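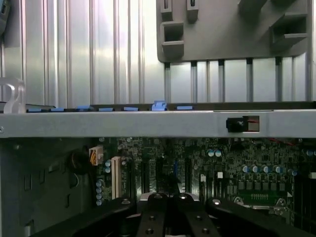 Figure 1. Gripper above the motherboard of the open tower, wrist camera view.

3 comments | 37 shares

4. The open day at Alstead

4.1 Why I went, and what I was hoping to see

Most of what I have written so far comes from reading other people's results and from talking to them on the phone, so by the time I got to Alstead I was itching to stand next to a working cell and watch it do something fiddly. The Stumden project had opened its doors for the afternoon (03/01/2018, straight after the holiday, with the heating only half awake) and more than 100 people had signed up, which I gather was a good deal more than the tea urn had been planned for. There were students from Reltitz, a few people from repair shops, two families who had plainly come in to get out of the rain, and me with a notebook.

The job on show was computer assembly. You take a desktop tower, lay it on its side with the panel off, and ask an arm to handle the parts that go in it: the processor, the memory, the hard disk. I had seen arms stack blocks and I had seen arms weld, and I will admit I thought of a PC as somewhere between the two. I was wrong about that, and I spent most of the afternoon finding out how wrong.

What got me first was how little room there is. A tower looks roomy when you are putting one together by hand, because your fingers bend and you can tip your wrist and poke at things from the side. A gripper comes down more or less straight, it is wide at the shoulders, and there are capacitors and slots and sockets standing up on every side of wherever it wants to go. In Figure 1 the gripper's own body covers part of the board, and that was the operator's daily complaint: the closer you get to the thing you want, the more of it you hide from your own camera. Anyone who has tried to read a jar label while opening the jar will know the feeling!

4.2 How the demonstration ran

The demonstration was given in short turns, with a pause between them so that people could shuffle round the bench. I stayed for every turn, including the one where we all got sent out for sandwiches and I hid by the coat rack. The operator talked us through each step before it was tried and then went quiet while the arm moved, which I appreciated, as I find it very hard to watch a gripper and listen to somebody at the same time.

The parts come from a printed tray next to the tower. I had half expected a bin that the robot would rummage in, and I asked about this, and was told that rummaging is another project and another budget. In the tray every part has a place and a way up. The memory lies between low guides. The hard disk stands on edge in a slot, with its blue rails already on. The processor has its own recess, so the gripper can be sent to the same spot each time and any error that creeps in comes from the grip or from the tower end of the trip.

That choice has a cost, and I think it ought to be said plainly in a paper that leans on this demonstration as much as mine does. A tidy tray makes the picking easier than it would be on a repair bench. The Stumden people were quite open about it. Their view is that the tower is the difficult half and they would like to study the difficult half on its own for a while, and I have some sympathy with that, although one of the repair shop people next to me was muttering that she had never in her life been handed a part the right way up.
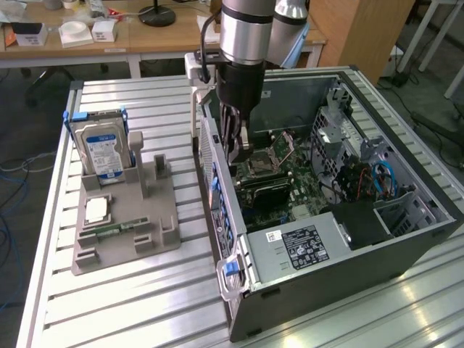
How does the operator decide that a part is ready to be let go?

By looking at the camera views and at the grip reading together, and by opening the fingers only when both agree that the part has stopped moving.

I pushed a bit on that last point, as I wanted to know which of the two wins when they disagree. The rule at Alstead is that the part goes back up and the step is tried again. It is slow, and during one of the turns I watched the same move get repeated until a small boy asked in a carrying voice if it was broken. (The operator said no, it was being careful, and the boy looked as though he had heard that one before.) But a bent pin in a processor socket ends the whole run, so I can see why they put up with the waiting.

4.3 Two kinds of camera

I should say something about the cameras, as they matter for Section 5. There is a fixed one looking at the bench, and there is a small one up at the wrist that travels with the gripper. Visitors liked the fixed view far more. You can see the arm, the tower and the tray all in one go, and you know where you are. The wrist view made a few people a bit seasick when it was put up on the big screen, and I was one of them.

And yet the wrist view is the one the operator kept going back to for the last stretch of each move. From the fixed camera, a gripper over the socket and a gripper just to one side of the socket can look very much alike. From the wrist the difference is plain, at least until the fingers get in the way. The people from Hrytsenko, who make the printed trays, told me they had changed the design more than once so that the posts and slots would stand out better from up there. They had started with a version that looked lovely from the side and was nearly unreadable from above, and they seemed rather fond of it still.

I asked whether anyone had tried working from the fixed view alone. They had, back in March, and had given it up fairly soon. I would have liked to see the numbers from that, but they were never written up, so all I can report is the sigh.
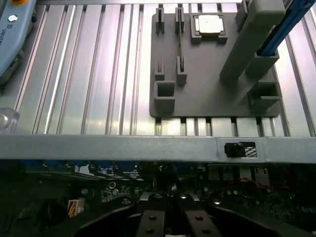
Getting back from the tower to the tray is the part of the cycle I had given the least thought to, and it takes up a surprising amount of the time. The arm has to clear the edge of the case, and the upright pieces on the tray are not all the same height, so it can't simply skim across. The path they use goes up, over and down again, with a stop at the top. I timed a few of these trips on my phone and then lost the notes, so please take it as an impression only when I say the travelling felt longer than the gripping.

Wear was the other thing that came up over the sandwiches (I had come out from behind the coat rack by then). The group aims for 1,000 recorded attempts on one tower before swapping it for a fresh one, and sockets and clips do not love that sort of treatment. A clip that has been pushed home many times goes in more easily than a new one, so late attempts may look better than early ones for reasons that have nothing to do with the operator. Stumden keeps the attempts in order in the log, which means that anybody using them can check for this. I do so in Section 5.

4.4 What I took away

My notes from the afternoon are messy, and I have not tried to turn them into measurements. They were useful to me in a different way, mainly in choosing what to measure afterwards. I had planned to score each attempt as done or not done. Having watched the retries, I now count those too, and I treat a part that goes in at the first try as a different result from one that goes in after several. I had also meant to leave out the wrist recordings, on the grounds that they were harder to look at, and I have put them back in.

One last thing about visitors. The cell was run more slowly than usual for the open day, on safety grounds, and the operator was answering questions between turns. So nothing I saw should be read as the group's normal pace. The recordings used in the next section were made on ordinary working afternoons with the doors shut, and the speed setting for each of them is given in the log.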